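Visit to the Furnival house, Stedville – open day in August

I came with Rajeshwari Kamath to see how the rooms are kept and how the clothes are folded. The bed has a striped mat in brown and cream, and a patchwork quilt with cartoon animals. 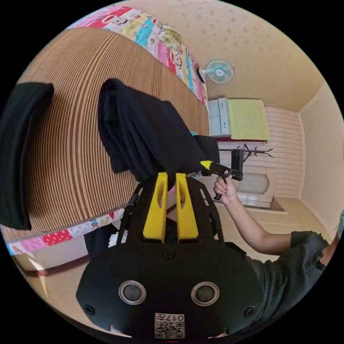

The trousers

Long black trousers are laid flat on the mat before folding. I liked this, at home I fold in the air.

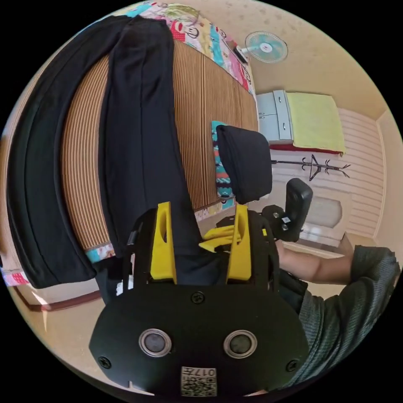
Photo: Kiều Võ

After the trousers we looked at larger pieces, which need two hands and patience.

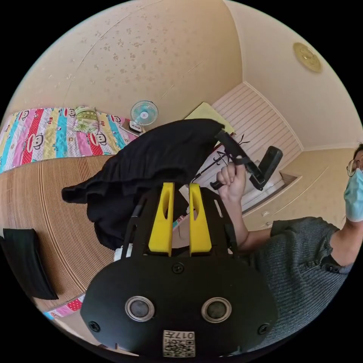

Large black cloth, still in loose folds.

Phyllis Birkett told us that the house has 307 visitors in a good summer, and tea is included.

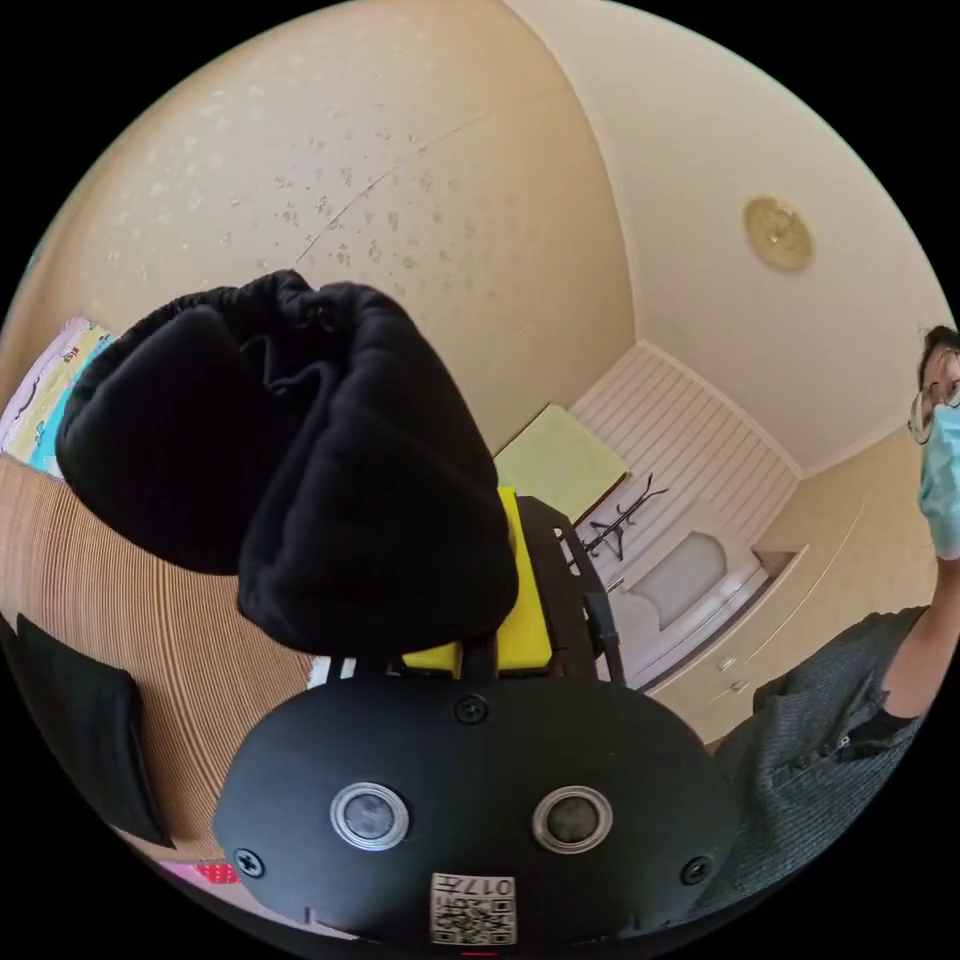

My own interest is old ceilings, I write small notes about them for Grava. In Stedville many were made smooth again and the old surface is lost. This one kept its texture, with small darker flecks, and the round lamp has a brass-coloured rim. I asked Phyllis for its age and she will look in her papers.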